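Wollaslow Makers Help > Robots > Simulation > Setup
Print this page | E-mail this page

Gripper view looks off after changing the wrist camera mount. Calibration or model?

I look after the simulated copy of our mobile arm at Gisthorpe, the one we use for trying out changes before touching the real thing. In September I swapped the two-finger gripper model for the Grorkitz one and redid the wrist camera mount. The setup guide claims the default offsets are good for anything under 2000 mm of reach. I have my doubts. Renders from one session, gripper open and empty in the close-up:

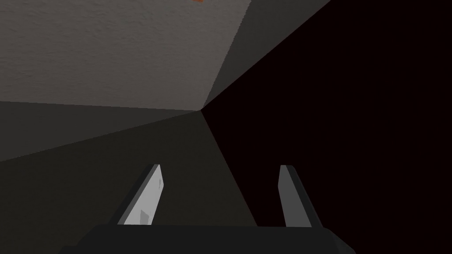
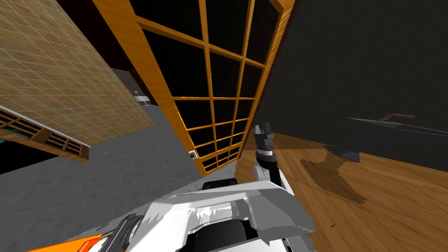 What I've tried

1. Reloaded the robot description file, twice.
2. Set the camera pitch by hand to 83 degrees. The guide says 90.
3. Cleared the cached meshes, on the advice of a forum post I didn't believe then and don't believe now.

The Bosman viewer reports no errors, but it reported no errors when I had the arm on backwards, so I don't put much weight on that. Is the tilt in the second view something I should fix in the mount, or is it only the viewer camera?

Answer 1 (accepted)

Check which parent link each camera hangs off before you change another number. A wide view with the window leaning over like that says the camera has roll on it, and you can't tell from a render whether the roll comes from the viewer or from the link it's attached to. Print the camera pose in world coordinates with the arm parked. Move only the wrist and print it again. If the pose changes, it's following the wrist and your mount matters. If it doesn't, leave the mount alone.

For the close view, both fingers and the palm are showing, so I wouldn't call that mount hopeless. Put the pitch back to what the guide says and test from there. I'd also stop trusting "default offsets" as a phrase. Mine were out by around 196 mm after a gripper swap, and the file loaded happily.

Answer 2

Just reinstall, worked for me.

Answer 3

Reinstalling will put the same offsets back, so I can't see how. Agree with the first answer, except do the pose check with the base locked or you'll be chasing base drift as well. Save a copy of the description file first.

Last updated: Sunday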